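# Chapter 9: Metals, from Rock to Scrap

**By the end of this chapter you should be able to:**

- explain the difference between a rock, a mineral and an ore
- describe the main stages in turning copper ore into metal
- say why some metals are found as pure lumps and others never are
- compare the costs of mining a metal with the costs of recycling it

**Words to know:** ore, gangue, tailings, smelting, slag, electrolysis, grade, scrap

## 9.1 The hill at Arkden

The town of Arkden grew up at the foot of a hill with copper in it. For as long as people kept records there, the stream below the hill ran faintly green after heavy rain, and sheep were kept off the lower meadow. The first miners followed thin green and blue stains in the rock down into the hillside. They broke the rock with hammers, picked out the brightest pieces by hand and threw the rest down the slope. The heaps they left are still there, and little grows on them.

Those miners took only the richest rock. A later company, Skorkent, came back to the same hill with crushing machines and found it worthwhile to dig rock that the early miners had walked past. At its busiest the Skorkent works employed 295 people above and below ground. When the price of copper fell, the works closed, although there was still plenty of copper in the hill. It was simply worth less than the cost of getting it out.

The hill had the same rock in it throughout. What changed was the price of the metal and the tools people had. This idea runs through the whole chapter, so it is worth fixing in your mind early on. Whether a rock counts as an ore depends on chemistry and also on money.

## 9.2 Rock, mineral, ore

A **mineral** is a natural solid substance with its own chemical make-up. Quartz is a mineral. So is chalcopyrite, a brassy yellow mineral made of copper, iron and sulphur. A **rock** is usually a mixture of minerals. An **ore** is a rock that contains enough of a useful mineral to be worth mining.

The unwanted part of an ore is called **gangue** (say "gang"). In most copper mines nearly all of what is dug up is gangue. The amount of metal in an ore is called its **grade**, and it is normally given as a percentage by mass.

> **Worked example**
>
> A lorry carries 1000 kg of ore with a grade of 0.6% copper. How much copper is in the load?
>
> 0.6% of 1000 kg = 0.006 × 1000 kg = 6 kg
>
> The other 994 kg is everything else in the ore. Some of it may contain other metals worth keeping, but most of it will end up as waste.

Gold is unusual. It hardly reacts with air or water, and it can be found in the ground as flakes and nuggets of metal. Silver and copper are sometimes found like this too. Iron from the Earth's crust is almost always joined to oxygen or sulphur, and aluminium is always found in compounds. You met the reactivity series in Chapter 4. Metals low in the series are the ones most likely to be found as metal, and they are also the ones that people learned to use first. Iron from meteorites is an exception, and there is more about it in the box on early ironworking at the end of Section 9.6.

## 9.3 Getting the copper out

The steps below are for a sulphide ore such as chalcopyrite. Other ores are treated differently.

1. **Crushing and grinding.** The ore is broken up and then ground to a fine powder, so that grains of mineral come apart from grains of gangue.
2. **Froth flotation.** The powder is stirred into water with a little oily liquid and a frothing agent. Air is blown through. Grains of copper mineral cling to the bubbles and rise, and the froth is skimmed off. The gangue sinks.
3. **Smelting.** The dried concentrate is heated in a furnace. Iron and other impurities form a molten layer called **slag**, which floats and can be run off. Sulphur leaves as sulphur dioxide.
4. **Refining.** The copper is cast into slabs, which are purified by **electrolysis**. Pure copper builds up on one electrode, and impurities dissolve or fall to the bottom of the tank as a sludge.

The fine waste from step 2 is known as **tailings**. It is stored as wet mud behind a dam, and the dam has to be looked after long after the mine has shut. The sulphur dioxide from step 3 used to be let out through tall chimneys. Modern smelters collect it and make sulphuric acid, which they can sell.

The sludge from step 4 sounds like rubbish, but it often contains silver and gold, and it is sent away for further treatment.

> **From a local history of Arkden, by Marcelle Hervieu**
>
> "My grandfather worked at the grinding mill and was deaf at 45. He said you stopped hearing the machines after a month and after that you stopped hearing your wife. On Sundays, with the mill quiet, he could not sleep in his chair."

Noise was one danger of the work. Dust was another, and you will look at records of lung disease among mill workers in Activity 9C.

## 9.4 The other source

Copper does not wear out. A length of pipe taken from an old house can be melted and made into new pipe, or into wire if it is pure enough, and this can be repeated again and again. Melting clean scrap takes much less energy than starting with ore.

The difficulty lies in the word *clean*. Pipe and thick cable are easy to sort. Small amounts of metal fixed to plastic, glass fibre or other metals are much harder. At the Kivmont yard, a few miles from the old Skorkent works, some 70 people sort scrap into grades before it is sold on. Anatole Marchal, the yard foreman, keeps bright wire, pipe, brass taps and motor windings in separate bays, and each has its own price. Circuit boards go in a bay of their own. They contain copper in thin layers, tin in the solder and often a little gold on the contacts, and the yard sells them to a specialist smelter.
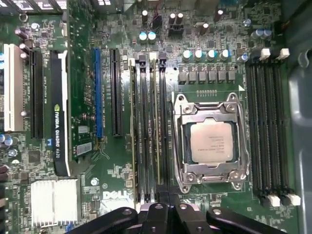
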